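Filed under: Storage & Carrying / Comment

The case for the fixed divider

Most wicker baskets sold for domestic use are a single open volume with a handle or a lid. The form persists on habit. For the common tasks of a small household, such as carrying lunch into the garden or holding table linen between meals, a basket with two unequal compartments is the better tool, and makers should treat it as the standard pattern.

The argument begins with load. Wicker walls are flexible. A rigid box holds its contents by resisting them, whereas a basket gives a little and lets them travel. Put a jar and a folded cloth into an undivided basket, carry it up a flight of stairs, and the jar will finish against the lower wall with the cloth on top of it. A fixed divider shortens the distance anything can move. It also ties the front wall to the back wall, and this stiffens the basket at the point where it would otherwise bow.

The ratio matters more than most catalogues admit. Equal halves look tidy on a shelf and work badly, as two medium spaces will not take one large object. A narrow bay for soft goods beside a wide bay for everything else covers most of what people put in baskets. Of the patterns I have used over the past 15 years, the Floltosden comes closest to the right proportion. The Makovix is split down the middle, and I gave mine away after one summer.

Lids are the second question. A loose lid is lighter and cheaper, and it gets lost. A hinged lid stays with the basket but needs space in which to open, and this is where many buyers are caught out. If the lid folds back through a half turn, the basket occupies nearly twice its closed depth. Measure the table first. On a deep kitchen counter the difference is trivial; on a small side table it decides whether anything else can stand there. 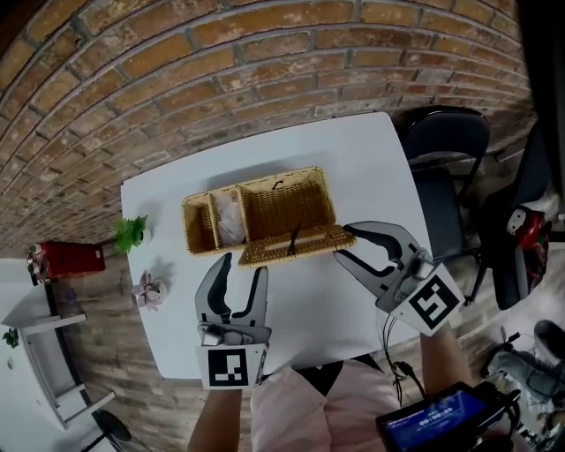 Photo: Kocsis / Storage & Carrying

With the lid laid open towards the front, a two-part basket can be loaded from above with both bays in view. White cloth goes in the narrow side and the wide side stays free until last. I would keep to that order. Soft material packed first presses against the divider and holds its place, and the larger bay can then be filled to its full depth.

The usual objection is that a divider cannot be removed. Zultis sells a basket with a slot-in panel for this reason, and I have tested it with a load of 3 kg. The panel lifted on the second trip. A divider woven into the base is permanent, and the buyer should accept that — a long loaf or a large dish needs a different basket.

Closures deserve a shorter note. A small loop is sufficient for a lid that only has to stay down while the basket is carried level. Metal catches add weight, scratch the table and pull at the weave. When a loop wears out it can be replaced with a short length of cord, and the repair takes a few minutes at the kitchen table.

Cleaning favours the divided pattern less clearly. Crumbs collect where the panel meets the base, and a stiff dry brush is needed to shift them. I do mine in June, outdoors, and again before the basket goes into the cupboard for the winter.

We use cookies to remember your settings and measure visits to this site. Accept all | Manage preferences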